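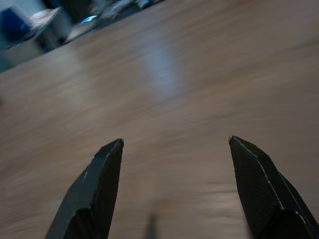
Jultier handling cell: equipment and spending, progress to the end of September
Prepared by Inmaculada Aranda for Hugo Soler

1. Position against budget

Spending is within the approved limit. The arm, controller and first gripper are paid for in full. The balance of the equipment line is committed to spare fingers and a second wrist camera. The 2000 euros set aside for cabling has not been touched and we ask to move it to spares (see section 4).

2. Purchases

Gripper fingers: 6 pairs ordered from Prekus, 2 delivered. The rest are promised in 9 working days. Prekus invoices on delivery, so part of this cost will fall in the next period.

Wrist camera: the Heltasar quotation was accepted. Anselmo Carrasco has asked for the mounting plate to be quoted separately, as the workshop may be able to make it for less.

Safety scanner: no order placed. Two suppliers have replied and a third is outstanding.

3. Work done

Tabletop picking trials continue on the present gripper. Julián Tejada logs finger wear at the end of each shift. Wear so far is confined to the tips, and the replacement interval used in the original budget looks too short. A revised interval will be given once the second delivered pair has been run for the same number of hours.

4. Decisions requested

Approval to move the cabling sum to spares.
Approval to delay the scanner order until all quotations are in.

5. Risks

Late delivery from Prekus would leave one spare pair in stock. Aslı Bayram is to confirm the dispatch date with them on Thursday.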